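Gurgate House residents' meeting, minutes, Jan 28, 2019

Item 3. Plush toys, back bedroom

Meirion Prosser wants the toys boxed by May. Others doubted one box would do it, and doubted the May part more.
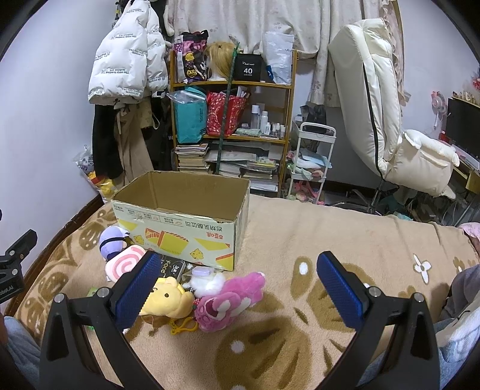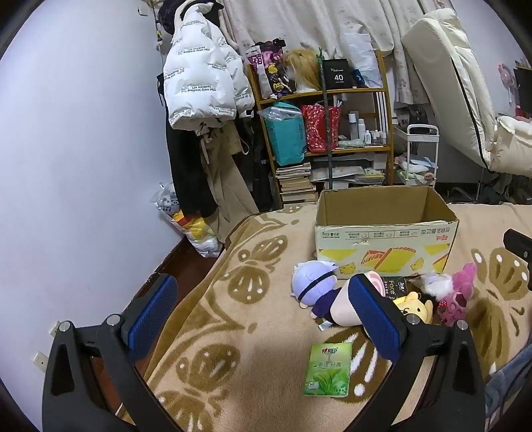
Both: toys on the bed by the open cardboard box, shelf behind.

Prosser asked for $100 for storage bins. Not approved. It was noted that the same was said of the shelf. Wig stays on top shelf for now. Carried over.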